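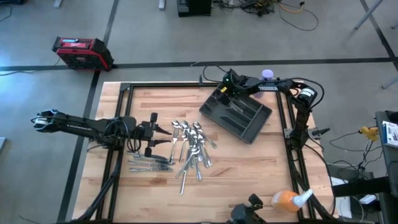
2 min read

Semester project thread. Two arms, one cutlery tray, a pile of forks, spoons and knives. Task name in the repo is Kostico. Notes below are mostly for whoever takes the course after us.

1/ Task definition: sort silverware from the tabletop into a compartment tray. Start state is a heap. End state is every piece in a slot with others of its own type. Handle direction was left out of the spec until June, and that cost us a relabel of the early episodes.

2/ Control is learned from teleop demos. We recorded 108 demonstrations for the first dataset. Each one is capped at 600 control steps. If the operator hits the cap, the episode is discarded, even when only one fork is left.

3/ The knives are the worst class. Flat on wood, very little height for the fingers to close on. Spoons are the easiest, the bowl lifts the neck a bit off the table. Forks are in between unless the tines lock into another fork.

4/ First policy (Nustgate v1) used one arm at a time with a fixed split down the middle of the table. Left arm handles left half, right arm handles right half. Simple to code. Fails on anything long that crosses the line, and the long knife crosses the line a lot.

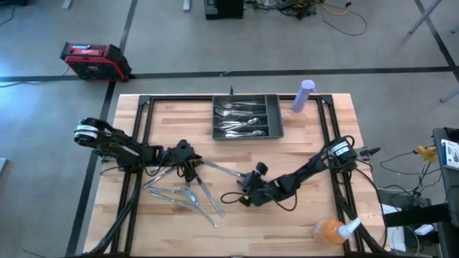 5/ v2 drops the split. Either arm can pick, and a piece can be passed across if the other arm has a better approach to the tray. Handoffs are slow. The receiving gripper has to close before the giving one opens, and we had the order wrong in the state logger for 13 episodes. Those are flagged in the metadata, please don't train on them.

6/ Cable slack matters more than we planned for. A loop at the wrist that is fine at mid-table can drag on the surface when the arm reaches low. Check it at the extremes of travel before recording a session.

7/ Tray pose is randomized per episode, position and angle. With a fixed tray the policy memorized the slot locations and ignored the camera. Loss looked great. Moved the tray a few inches and it placed spoons on bare wood.

8/ Reflections: metal on a light tabletop under ceiling lights gives blown-out patches on the spoon bowls. We locked exposure on all 3 cameras and turned off auto white balance. Do this on day one. Mixed settings across a dataset can't be fixed later without a lot of pain.

9/ Grading for the course uses the Gulyás sheet: one point per piece in a correct slot, minus one per piece dropped off the table, zero for the run if an arm faults. Time is recorded and not scored.

10/ Still open: two nested spoons get picked as one. The gripper width reading should separate the cases but the difference is close to the noise. Someone on the Kekico team is trying a small shake after the lift. No numbers yet.

11/ Configs and the episode index are in the course repo under /sorting. Read the changelog before you pull, the action format changed between v1 and v2.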